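Ticket: Bedroom drops off Wi-Fi since Sirnis firmware update
Opened by Volodymyr Stasiv, status: reopened
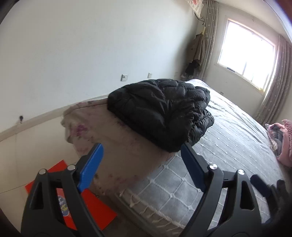 Speed next to the router is 59 down. By the window it's 2, then nothing. Draltano support says "interference from neighbors." I doubt it. Same neighbors in August, no drops.

14:10 – changed channel as told. No difference.
14:38 – factory reset, also as told. Lost my port rules, still drops.
15:05 – rolled back the firmware. Held for 50 minutes so far – not calling it fixed.

Please don't close this again without reading the log.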